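Section 7: Running the shirt-folding demonstration on an open day

Read Sections 1 to 6 first. Visitors will ask you things from Section 4, and they will be eight years old.

7.1 Before the doors open

1. Wipe the table. Crumbs from the Jostolthorpe morning tea have been folded into garments before.
2. Switch on the left arm, then the right, and wait for a green light on each.
3. Check that the cables hang clear of the joints and have slack at full reach.
4. Load the routine called Plevetti. Don't load Plevetti 2, whatever the menu recommends.
5. Run one shirt through with the room closed.

Note: Stop with error 304 means the gripper closed on nothing. Clear it and carry on. Error 642 means it closed on something it shouldn't have. Press the red stop and go and look.

7.2 During the demonstration

1. Ask visitors to stay behind the tape. Ask the parents again.
2. Lay one T-shirt flat in the middle of the table. Plain dark ones behave best. Hoodies are for people with a free afternoon.
3. Keep both hands off the table and press Start.
4. Talk. A fold takes longer than any crowd expects, and silence makes it longer.
5. Leave finished clothes on the left side of the table, within the taught area.

CAUTION: Don't straighten a sleeve while the arms are live. It will look as though it needs your help. It doesn't, and the guard circuit at Norevby won't save your fingers.

Note: Visitors may offer their own jumper. Decline politely. The June open day produced one stretched cardigan and a long email.

7.3 Arms at the table

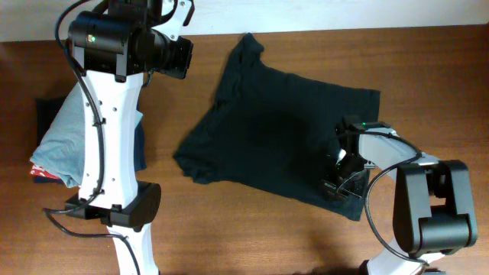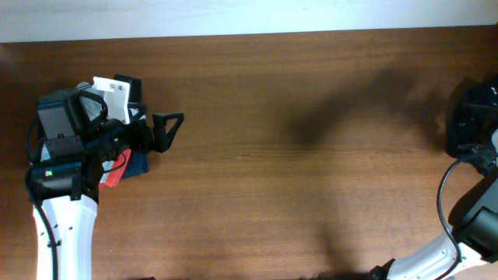

Figure 7-1 (first picture): dark T-shirt spread out, right gripper on the cloth. Figure 7-2 (second picture): both arms over the table, middle of the table clear.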